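Vudasby Surfaces Introduces Skidero Matte Finish for Tabletops and Desks

Low-sheen coating for pale wood-look and real wood tops will ship to furniture makers from May

VUDASBY SURFACES today announced Skidero, a clear matte finish for horizontal furniture surfaces. The product is intended for desks, dining tables, meeting tables and shop counters, and will be sold to furniture manufacturers and contract finishers. Orders are open now. First shipments are planned for May.

Skidero is a water-based, two-part coating that is applied by spray or roller and cured at room temperature or in a low-heat tunnel. It replaces the company's earlier Tukuris line, which will remain available until existing stock has been sold. Customers with open Tukuris contracts will receive the remaining volume under their current terms and may transfer the balance of a contract to Skidero at no charge.

The new finish was developed in response to requests from manufacturers working with light-colored woods and light-colored decorative surfaces. Clear coatings on these materials tend to show two faults. The first is yellowing, which changes the match between tops made in different months. The second is uneven sheen, which becomes visible when a top is placed near a window and viewed at a low angle. Both faults lead to returned goods, and both are hard to repair once a table has been delivered.

Skidero addresses yellowing through a change of resin. The binder in Tukuris contained a component that darkened slowly under daylight. That component has been removed. In the company's light cabinet test, coated panels are exposed for 1000 hours and then compared with unexposed panels from the same batch. Skidero panels passed the company's internal limit for color change on all of the substrates tested, including maple, ash, birch and pale printed decors.

Sheen is controlled by a fine matting agent that stays suspended in the liquid during application. In earlier products the matting agent settled in the pressure pot if the line was stopped for a shift change, and the first parts coated after the stop came out glossier than the rest. With Skidero, the pot should be stirred before starting and after any stop longer than an hour. Continuous stirring is not required.

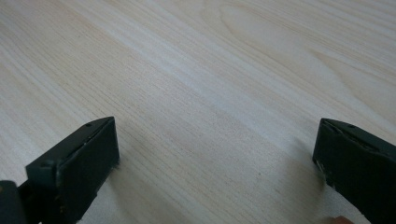
Pale wood-grain tabletop with a matte surface and a soft sheen under reflected light.

Figure and grain direction have a strong effect on how a matte surface is perceived. Straight grain reflects light in a fairly regular way along its length. Arched grain does not, and a coating that looks even on one part of a board may look patchy on another. For this reason the company's sheen readings are taken both along and across the grain, and the two values are reported separately on the batch certificate. Manufacturers who measure in one direction only should expect their readings to differ from those on the certificate.

Application and curing

The coating is supplied as a base and a hardener. The parts are combined by weight before use, and the mixed material should be used within one working day. Mixed material that has begun to thicken must not be thinned and returned to the line.

Surfaces should be sanded, free of dust and at room temperature. Real wood requires a sealer coat, a light sanding and a finish coat. Laminates and printed decors require the finish coat only, provided that the supplier of the decor has confirmed that the surface can be overcoated. A test panel is recommended for every new decor, including decors from the same supplier in a different color.

At normal room conditions the finish can be handled after two hours and stacked with interleaving sheets after an overnight cure. Full resistance to water, coffee, cooking oil and common household cleaners is reached after one week. Finished tops should not be wrapped in plastic film before that time. Paper or foam wrapping is acceptable from the day after coating.

Tools and spray lines can be cleaned with water while the coating is still wet. Cured residue requires the company's line cleaner, which is the same product used with Tukuris. No change of pumps, hoses or seals is needed on equipment already set up for water-based coatings.

Packaging and supply

Skidero will be offered in pails for contract finishers and in returnable containers of 900 liters for production lines. The hardener is packed separately in matching quantities. Pails carry a shelf life of one year when stored unopened and protected from frost. Returnable containers should be used within six months of filling.

Production will take place at the company's Szilágyi plant, where a mixing and filling line has been refitted for the new formula. The refit included a closed filling head and a second filter stage. The company states that the refit does not affect the supply of its floor coatings or its edge sealers, which are made on separate equipment at the same site.

Each batch will be released with a certificate listing viscosity, solids content, density and the two sheen values described above. Certificates will be sent electronically with the dispatch note. Paper copies will be provided on request.

Trial program

Before release, Skidero was evaluated by contract finishers on their own lines. Roughly 100 tops were coated during the trial, most of them desk and dining table tops in birch and ash. Feedback led to two changes. The hardener was made thinner so that it mixes more easily by hand, and the recommended wet film was reduced slightly to prevent a milky look in deep pores. Technical data sheets issued during the trial should be discarded and replaced with the current version.

The company is continuing work on a version for dark woods. Matte coatings can leave a gray cast on walnut and on black-stained surfaces, and the present formula is not recommended for those uses. No release date has been set for the dark wood version.

Samples and documents

Coated sample panels, technical data sheets and safety data sheets are available to trade customers from the Vudasby Surfaces sales office. Requests for panels should state the substrate and the color required. Customers who wish to have their own material coated may send two uncoated pieces from the same board or sheet, one of which will be kept as a reference.

About Vudasby Surfaces

Vudasby Surfaces manufactures clear coatings, edge sealers and floor finishes for the furniture and interior trades. Its products are sold directly to manufacturers and through regional distributors.

Press contact: Vudasby Surfaces, Communications Office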